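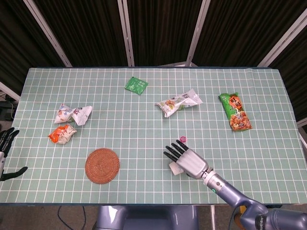

Snack wrappers on the green mat, with the rattan coaster holding its ground.

I have been meaning to write about snack wrappers since June, which I realize is a strange thing to look forward to, but I have had so much fun with this! It started when Shona Rutherford came back from a long trip with a carrier bag full of snacks, most of which neither of us could read the front of, and we sat down one evening and worked our way through them. The next morning I went to throw the wrappers out and couldn't do it. They were too good. The colors! That orange! So I flattened a few of them under a cookbook and that was the beginning.

I'm up to 57 now. They live in a shallow drawer that used to hold takeout menus, and Shona has started handing me hers without being asked.

The thing I love most is how differently they behave once they've been opened. Some of them go soft and lie there in a heap. Others want to curl back up no matter what you do. Look at the white one with the red and blue printing, twisted up like a bow. I've smoothed out plenty of wrappers in my time and I would leave that one exactly as it is. Then there's the little square green packet, which is my favorite of the bunch. I'm a sucker for anything small and square. I can't tell you what the white characters say (if you can, please write to me, I mean it), but the shape of them against the green is lovely.

The long green bag with the orange label is the showy one. It has a picture of brown, crunchy fried pieces on the lower half, and I can't look at it without wanting to go and find something salty. The see-through one with the golden snacks on it does the same thing to me. Somebody, somewhere, worked hard on making those look crisp, and I think about that person a lot. Did they get to eat the props?

OK, practical stuff, for the two or three of you who have asked how I keep these.

First, crumbs. Get them all out, and I mean all. I turn the wrapper inside out if it's wide enough and wipe it with a barely damp cloth and one drop of dish soap. Anything that held something fried needs a second go. I leave mine overnight on a rack by the window, and I check the corners in the morning, where the oil likes to hide.

Flattening takes longer than you'd think. I use parchment paper on both sides and a stack of heavy books, and I give it 11 days. Why 11? I forgot a batch once and that's how long it had been, and they came out beautifully, so I've stuck with it. Please don't iron them. Hamish Morrison ironed one of his (low heat, tea towel, the whole careful business) and it shrank to the size of a playing card. He has kept it, and it does look kind of great, but it was the only one he had.

For storage I was using plain envelopes, and now I've moved over to clear sleeves so I can see what I've got. I bought a pack of 100, which seemed like madness then and seems a bit tight now. I sort by color. I tried sorting by flavor for a while and it fell apart right away, seeing as half the time I'm guessing.

A word for the coaster, too! I have a real weakness for woven rattan, and the reddish-brown with that spiral running round and round is so good next to the pale green of the mat. All those printed wrappers and then one plain, warm, round thing. I've been putting a coaster in with the wrappers whenever I lay a few out at home, and it makes the colors pop.

Next job is a frame. I want seven wrappers in a row for the kitchen wall, mostly greens and oranges, with one loud red one somewhere off to the side. Shona votes for all green. Hamish wants his shrunken one in there and I'm starting to come around to it. If you have a wrapper you've hung on to for years for no sensible reason, tell me about it in the comments. I'd love to know what was in it and whether it was any good.

Contact | Copyright Peststead, all rights reserved | Back to top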